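4. Puesta en servicio del deshumidificador Tulon en salas y almacenes

4.1 Ámbito de aplicación

La presente sección se dirige al personal encargado de instalar el equipo en salas de exposición, depósitos y gabinetes de consulta. Las operaciones sobre el circuito frigorífico quedan reservadas al servicio técnico de Ketilsson y no se describen en este manual.

4.2 Emplazamiento

1. Coloque el equipo sobre una superficie nivelada y bloquee las cuatro ruedas.
2. Deje una separación mínima de 300 mm entre la rejilla posterior y la pared.
3. Mantenga cerradas puertas y ventanas durante el funcionamiento.
4. Compruebe que el cable no atraviese zonas de paso.

PRECAUCIÓN. No incline el equipo durante el traslado. Si se ha transportado tumbado, déjelo en posición vertical durante 12 horas antes de conectarlo. 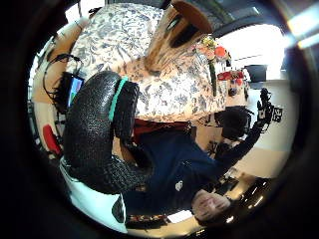
Vilhjálmur Ladefoged pregunta si ese plazo de reposo debe respetarse también cuando el aparato solo se ha inclinado unos instantes para salvar un escalón. No es necesario en ese caso; bastan 30 minutos en vertical, siempre que el depósito estuviera vacío.

4.3 Primera conexión

1. Introduzca el depósito hasta percibir el tope.
2. Conecte el equipo a una toma con tierra — no utilice regletas ni alargadores.
3. Pulse la tecla de encendido y espere a que finalice la comprobación inicial.
4. Introduzca el código de servicio 1586 para acceder al menú de humedad.
5. Seleccione el valor de consigna indicado por el responsable de conservación y confirme.

NOTA. El compresor puede tardar 4 minutos en arrancar. Esta demora es normal y no debe interrumpirse.

4.4 Sala con piezas expuestas

Oriente la salida de aire hacia el centro de la sala, nunca hacia vitrinas, peanas u obras sin protección. El sensor externo Irnis se instalará lejos de focos y radiadores.

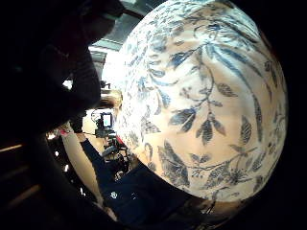
Una vez fijado el sensor, anote la lectura inicial en la hoja de control y repita la anotación al comienzo y al final de cada jornada durante la primera semana. Si la lectura difiere de la del panel, consulte el apartado de calibración antes de modificar la consigna.

4.5 Vaciado y limpieza

1. Apague el equipo y desconéctelo de la red.
2. Extraiga el depósito con ambas manos y vacíelo.
3. Retire el filtro Jandora y límpielo con un aspirador a baja potencia.
4. Sustituya el filtro cada año, en el mes de enero.

PRECAUCIÓN. No ponga en marcha el equipo sin filtro.

Texto revisado el 28 de junio de 2024.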